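Ticket 114: Stereobild kippt nach links beim Abspielen der Stodden-Bänder
Projekt: Otalia-Fanarchiv, Bereich Tonträger
Status: gelöst, bleibt zur Beobachtung offen

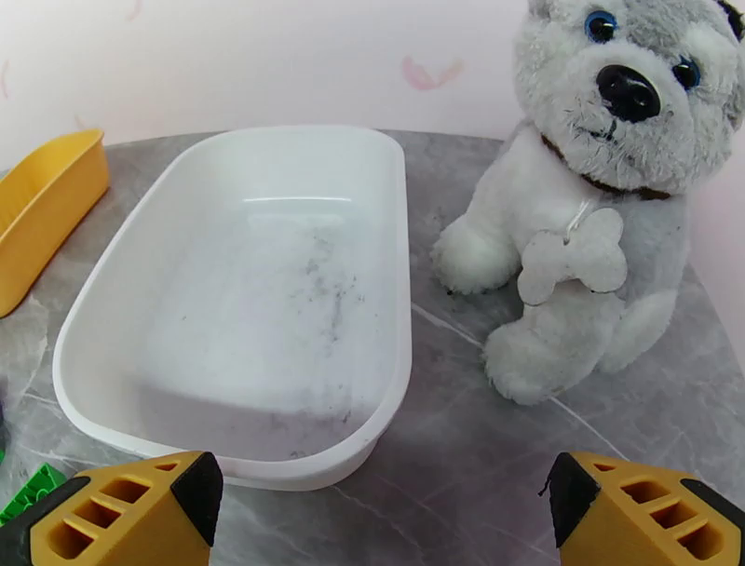

Guten Morgen zusammen, ich melde mich mit einem Problem, das mich seit dem Wochenende nicht loslässt, und ich hole ein bisschen aus, damit ihr alles beisammen habt. Es geht um die Kassetten mit den Mitschnitten von Otalia aus dem Saal in Stodden, also die Konzerte vor dem ersten Album, als die Band noch halb aus Coverversionen bestand und die Fans in der ersten Reihe jedes Wort mitsangen. Zum Sortieren will ich die Kassetten in die weiße Kunststoffwanne legen, die auf dem runden, grau marmorierten Tisch steht, aber der Wannenboden hat noch graue und schwarze Staubspuren, und so kommt mir da kein Band hinein. Der Plüschhusky mit dem Knochenanhänger am Halsband darf gern daneben sitzen bleiben, der hört ja auch am liebsten die frühen Sachen.

Nun zum Fehler: Bei Band 8 wandert der Gesang nach ein paar Takten nach links, und rechts bleibt nur noch ein dumpfes Etwas übrig, als stünde der Bassist hinter einem Vorhang. Auf Seite 2 ist es schlimmer als auf der ersten. Die Aufnahme selbst war meines Wissens immer ausgewogen, ich habe sie früher bestimmt hundertfach gehört und kenne jede Ansage auswendig.

Gerät: Kassettendeck Komomstead, Riemen im April gewechselt
Software: Karunaratne, Aufnahme über den Line-Eingang
Rauschunterdrückung: aus

Was ich schon versucht habe:
Kabel links und rechts getauscht. Der Fehler wandert mit, die Software ist also wohl unschuldig.
Anderes Band eingelegt (eine gekaufte Kassette). Auch dort rechts etwas matt, aber viel weniger.
Band 8 einmal komplett vor- und zurückgespult. Keine Änderung.

Rückmeldung aus der Technik, 10:40 Uhr
Danke für die schöne ausführliche Meldung, so macht das Suchen Freude! Wenn der Fehler beim Kabeltausch mitgeht und eine gekaufte Kassette auch leicht betroffen ist, würde ich zuerst den Tonkopf reinigen, mit Isopropanol und einem Wattestäbchen, und die Andruckrolle gleich mit. Danach bitte den Azimut prüfen. Die Stodden-Bänder wurden damals auf einem Gerät aufgenommen, das leicht schief stand, das hatten wir schon bei anderen Mitschnitten. Bitte die Schraube nur in ganz kleinen Schritten drehen und die Ausgangsstellung mit einem Stift markieren.

Nachtrag vom Melder, 16:15 Uhr
So, gereinigt habe ich, und das Wattestäbchen war hinterher so braun, dass ich mich ein wenig geschämt habe. Die gekaufte Kassette klingt jetzt auf beiden Seiten gleich klar. Band 8 war immer noch schief, also habe ich am Azimut gedreht, um eine Achtelumdrehung vielleicht, und plötzlich war der rechte Kanal da, mitsamt dem Kreischen aus dem Publikum, als der Schlagzeuger seine eine Nummer singen darf. Ich saß da und habe das Stück gleich noch einmal laufen lassen (rein zu Prüfzwecken, versteht sich). Die Überspielung von Seite 1 liegt im Ordner, Seite 2 dauert ungefähr 2 Stunden, weil ich die leisen Ansagen noch einmal einzeln aufnehmen möchte.

Rückmeldung aus der Technik, 17:05 Uhr
Wunderbar! Bitte die neue Stellung der Schraube im Ticket notieren und für gekaufte Kassetten wieder auf die Markierung zurückdrehen. Die alte Datei von Band 8 lasse ich stehen, bis Seite 2 hochgeladen ist.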